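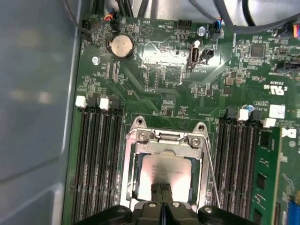 Cable routing along the top edge of a server board

bastos_rack
Before I close this chassis I want opinions on the top edge. The black cables come straight down over the board, one thick one bends right across it, and the HDD_TEMP header sits right next to all of that. Board is in a 2U case from Benditz, bought used in March. Would you re-route or leave it?

ohmward
Leave it. Cable over a board is ugly, but airflow loss at that spot is small. I logged 11 days on a similar build before and after tidying and saw no change outside sensor noise.

v_lins
Disagree in part. Airflow is a side issue. My concern is service access. The coin cell is in the corner and easy to reach, but the internal USB port is further in, and if you boot from a stick there you will be pushing that thick cable aside every time. Tie it back to the chassis wall.
- Vanderleia Lins

bastos_rack
I do plan to boot from the internal port. Does a low-profile stick solve it?

ohmward
Yes. Measure the clearance with the lid on first.

stalora77
Check the thin wires too. Red, orange and yellow into a small black connector near the edge - that gauge does not like being pulled sideways when someone moves the heavy cables. I have replaced 25 of those plugs at work, nearly all from strain.

ohmward
25 out of how many machines?

stalora77
1,012. So not common. Still an hour of my time each.

v_lins
Use hook-and-loop, not zip ties. And leave slack at the plug end, 50 mm if the case allows it.

bastos_rack
Will tie the thick cable to the side and leave the small connectors alone. Does anyone know if HDD_TEMP needs a probe fitted, or can it stay open?

stalora77
Depends on the board. Look it up in the manual under headers, and check the fan settings in the BIOS while you have it open.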